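From: Sidra Rajput
To: equipment-planning list
Subject: Re: gripper money, round two

Boglárka Bárány wrote:
> I've got the Farnero quote open and I'm stuck on one line. The arm
> is 3542 and I can live with that, but they want 900 on top for the
> soft fingers, and the plain ones are included. Do we need the soft
> ones this year or can they wait until the March order? Also, does
> anybody know if the Anside mount fits the counter at Somogyi? I'd
> like to send this in before Saturday.
>
> B.

Hi Boglárka, hi all,

I'd leave the soft fingers off for now! I know Jolán loves them (and she's right that they're nicer on thin plastic), but 900 is a big chunk of what we have left, and we still haven't budgeted a single spare cable. Last time we did that I ended up driving across town for one, and I'd rather not repeat it.

My vote would be to buy the arm with the plain fingers plus a pack of the Odico rubber pads, which are 66 a set. Two sets would keep us going for a good while. If the pads slip on the cup and straw tasks we'll have something solid to put in the March request, and Magdolna won't have to argue for it from memory.

On the mount: I measured the counter twice and the clamp opens to 60 mm, so it'll go on fine, but only from the front. The curtain side is too tight to get a hand behind. Please add the longer power lead to the quote while you're in there, the short one won't make it around the corner.

The drinks setup is still what I'd plan the purchase around, small light things with one tall thin thing sticking out of them.
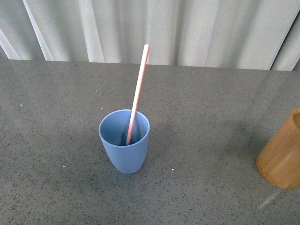 Should we pay for the extended warranty on the arm? I'd skip it and put the money toward a second set of fingers, which wear out long before the joints do.

Zsófia, could you forward me the old Farnero invoice if you still have it? I want to check whether they charged us for shipping separately, the new quote is weirdly quiet about that. And Boglárka, if you need a second signature I'm in until four most days.

Sidra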